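Changing over to the new flat

I picked up the keys on a Saturday in June and have been moving things across ever since. My aunt Signe Brekke lent me her van for two trips, and the rest went by bus in shopping bags.

Most of my evenings are spent at the table at the moment, with a mug of tea and the post. 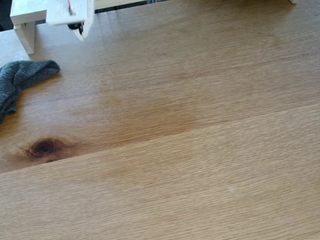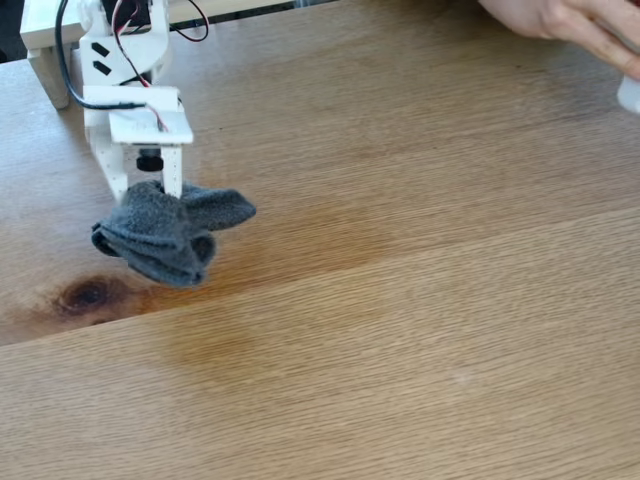
Sorting out the bills

The electricity was the first job. The old tenant, Folke Blomqvist, had left the account open, so the supplier thought he still lived here. I rang twice. The second time I got someone who asked for the meter reading, which was 1597, and the account was in my name by teatime.

Water was easier. There is a form, you fill it in, and a letter comes back.

The internet took longest. Wudeo wanted to send an engineer, then said the line was already live, then sent one anyway. He was in and out before the kettle boiled.

Post and neighbours

I set up a redirection for my letters, but two have still gone to the old place. Teodor Nordin has my old room now and is keeping them for me in a drawer. If you are moving, tell the bank first. Mine needed proof of the new address, and the only proof I had was a letter they had sent to the old one.

Ingvild from downstairs told me the bins go out at the back gate and the paper goes separately. She also has a spare key for the bike shed, so I need to get that copied.

Still to do: dentist, library card, contents insurance.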